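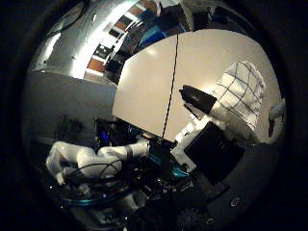
Für welche Tischplatten eignet sich die Kabelwanne Ondora 70?
Für alle Platten ab 18 mm Stärke, in die sich Holzschrauben setzen lassen. Für Glas und Stein gibt es die Klemmausführung, Artikel 2079-K.

Ondora 70 Kabelwanne, Untertischmontage
Hersteller: Sjöberg
Artikelnummer: 2079

Die Ondora 70 nimmt Steckdosenleiste, Netzteile und überschüssige Kabellänge unter der Tischplatte auf. Die Wanne ist nach vorne abklappbar. Zum Umstecken muss nichts abgeschraubt werden. Kabel lassen sich an beiden Stirnseiten und über den Schlitz in der Rückwand einführen.

Technische Daten
Länge: 70 cm
Material: Stahlblech, pulverbeschichtet
Farben: Weiß, Schwarz, Lichtgrau
Befestigung: 4 Schrauben, im Lieferumfang
Bohrschablone: liegt bei

Montage
Schablone an der Unterseite anlegen, Löcher anzeichnen und vorbohren. Bohrtiefe am Bohrer markieren. Schrauben zunächst nur anziehen, bis die Wanne hält, dann ausrichten und festziehen. Bei höhenverstellbaren Tischen die Zuleitung so lang lassen, dass sie auch in der obersten Stellung nicht spannt.

Nicht enthalten
Steckdosenleiste, Klettbänder, Kabelkette. Die Kabelkette Fernden passt an die hintere Öffnung und ist in denselben Farben lieferbar.

Lieferung
Ab Lager Dokari. Bestellungen ab 100 Euro versandkostenfrei. Die Ausführung in Lichtgrau ist ab Mai wieder verfügbar.

Fragen zu größeren Stückzahlen beantwortet Korkor Antwi im Objektvertrieb.

Stand der Angaben: 03/05/2024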